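Can a robot clear the kitchen table yet, or am I dreaming?
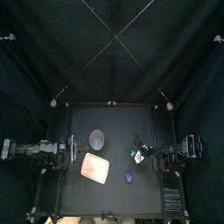 Two arms, one tabletop: a cup, a tray and a few small things to pick up.

Okay, so I have a bad back and a family that leaves stuff on every flat surface in the house. Cups, lids, toy food, bits of packaging, you name it. I already own a robot vacuum (a Bravo, it's fine, it eats socks) and it got me wondering why there's nothing that does the part ABOVE the floor. I don't need a butler! I just want to go to bed at night and wake up to a table with nothing on it.

The picture is the kind of setup I mean. One arm on each side, gripper on the end of each, and the ordinary junk in between. The right one has hold of some little black and white boxy thing and the left one is open next to a cup. That is pretty much my kitchen table, minus the crumbs. So my thinking is, if two arms can reach everything on a table that size, how far off are we from bolting a pair onto mine?

I've been putting money aside since March and I could stretch to something decent if it really worked. I'd also take a half solution, like one that only does cups. Has anyone here lived with one of these or worked next to one? Please talk to me like I'm a person who can use a drill but can't write code.

Posted by tiredofcrumbs

benchdog_432

I work second shift in a packing shop in Gambridge and we've had a two-arm cell on our line for a while now, so I can tell you what it's like to stand beside one for eight hours.

The good part first. If you give it the same part in more or less the same spot, it will go all night and never complain. Ours puts small boxes in trays and it's better at that than I am by the end of a shift. When I started there I figured I'd be out of a job in a year, and that was 5 years ago.

Now the bad part, and this is where your table comes in. Look at what's on the one in your picture. A see-through plastic cup is a rotten thing for a camera to deal with, because it sees whatever is behind the cup and gets confused over where the rim is. A flat tray or lid lying on the table is worse in a different way. There's hardly any edge to get a finger under, so the arm has to slide it or tip it up, and most grippers with two straight fingers just scrabble at it. I can pick up a lid half asleep with a fingernail. We tried having our cell pick flat lids and went back to doing those by hand inside of 7 weeks.

The little purple bumpy thing that looks like toy grapes would probably go okay, if it's got some give to it. Lumpy stuff is friendlier than you'd think.

Your other trouble is where the things GO. Picking a cup up off a table is one job. Knowing it belongs in the top rack, upside down, next to the other cups, with the dregs poured out first, is a bunch more jobs. At work somebody sets all of that up ahead of time and then we don't move anything. At my house the dishwasher is never loaded the same way twice and my kids see to that.

Also please think about the fingers in your family before you bolt two arms to a table. Ours has a fence around it.

If I were you I'd put the money toward a rolling cart. Sweep everything onto the cart with your forearm at night, roll it to the sink, done. Way easier on the back. I do this myself.

lindenporch

Gonna be a little more cheerful than the post before me! I went to an open house at a place called Voltport and watched a pair of arms tidy up a play kitchen. It put away a cup, a sponge and a plastic carrot while I stood there. Slow, yes. My coffee was cold by the time it finished, and it dropped the sponge once and went back for it by itself, which I found kind of adorable.

The woman running the demo told me they show it a chore over and over by steering the arms by hand, and it picks up the idea from that. Some jobs stick and some don't. Folding a dish towel was a flat no that day. I asked if I could buy one and she laughed, nicely.

So I'd say "cups only" is closer than benchdog makes it sound, but you'd have to be patient and have a very boring table. I wouldn't spend your savings on it this year.

snackdrawer

there's an app called Wovusent that gives kids points for clearing the table. mine did it for 30 days and then wanted real money. still cheaper than a robot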